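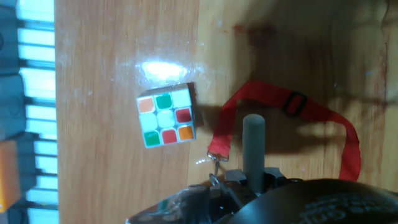
4.2 Lighting and the wrist view

The Jomo build has been described, in its own notes and in the talk that followed, as a system that "reads the table for itself". We think this claims too much. The build was put together in the shared workshop at Bornilitz by people who had other jobs during the day, and as a piece of assembly we have no quarrel with it. Our doubts concern the step from a working arm to a working eye. The small camera looks past the gripper at whatever lies on the board, and in that view a good deal competes with the object of interest. With the Rubik's cube, the overhead light throws a hard white oval on the varnish almost touching the cube's upper edge, the right half of the wood is in the arm's shadow, and a red strap with a black buckle loops through the dark part (Fig. 3, first panel). A person sorts this out at once. The reading program, called Livel in the build notes, has to do it from colour values alone, and those values depend on where the light falls.

We therefore asked for the stored wrist views instead of the summary table. Chiharu Onishi, who wrote most of Livel, handed over 713 of them without being asked twice. They had been kept under the names the program gave them, so the order in which they were taken could not be recovered with any confidence, and we make no argument that depends on it. Of the full set, 17 would not open and were left out.

The notes report the share of stickers read correctly over all views pooled together. Pooling hides the thing we wanted to know. A white sticker in the middle of a face is an easy case if the program is inclined to call pale things white, and it earns the same credit as an orange sticker next to a reflection. An inclination of that kind would look like skill on any face with plenty of white on it. The face used in our figure has three white stickers out of nine, two of them side by side in the middle row, so it can flatter a program with that habit.

Nor are we persuaded by the remark in the notes that the drum task "confirms" the cube task. The two were set up on the same table and share an arm, and there the likeness stops. For the drum, the gripper holds a thin white stick whose tip has to arrive over a white skin (Fig. 3, second panel). The target is large compared with the stick, and the drum is expected to be where the program was told it would be. An arm can pass this test with its camera unplugged. We know this because we asked for it to be tried: with the wrist camera disconnected and the stored positions played back, the drum routine ran as before. The notes count it under vision all the same.
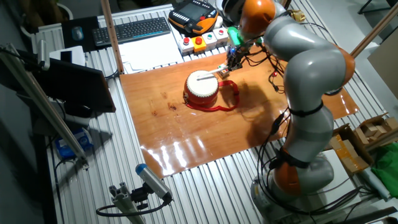 There were 80 drum trials in the notes, and we have removed all of them from the vision results. Onishi objected that some had begun with a visual check that the drum was present. That is true, but the check was never allowed to fail: the program wrote its answer to the log and carried on whatever the answer was. We do not see how a check with no consequences can be counted as evidence. She has since agreed that the wording should change, though she would still keep the trials in an appendix, and we have no strong view on that.

What remains is the cube. The authors of the Tamura workshop report, which the Jomo notes lean on heavily, argued that a wrist camera makes lighting less of a worry, as the arm can always move and look again. Moving does help when the trouble is a fixed reflection and the arm can get to a better angle. It helps much less when the arm brings trouble of its own. In our wrist views the arm's shadow lies across the right of the board, and a change of pose may shift it somewhere just as awkward. We would also point out that "look again" only works if the program can tell that its first look was poor. Livel has no such measure. It gives nine colour names and stops.

The third panel of Fig. 3 shows the cube with the oval of glare directly above it and a bluish-white haze spreading on to the wood. In the top row, the orange sticker is pale and washed out, its green neighbour comes out nearer teal, and the white one has drifted towards cream. The orange sticker at the lower right is still plainly orange. So two stickers with the same name look different within one face, and any fixed threshold between orange and something paler has to cut through that gap somewhere. 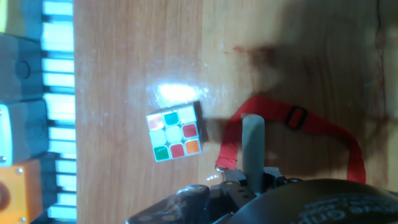

We do not claim that this is fatal. A sheet of tracing paper over the lamp might deal with most of it, and so might a dull mat laid on the board, neither of which would cost much. Our complaint is that neither was tried before the result was written up, and that the threshold values in Livel appear to have been adjusted by hand until the summary table looked good. The settings file was changed 11 times in January alone. Only the last version was kept, so we cannot say which of the stored views were used in the adjusting and which, if any, were held back. Until that is known, the pooled score tells us how well the settings fit the views they may have been fitted to.

For the rest of this paper we treat the arm and gripper as working hardware and the colour reading as unproven. Section 4.3 repeats the cube task with the settings fixed beforehand and the lamp covered for half the views — the faces were chosen by someone who had not seen the program's thresholds.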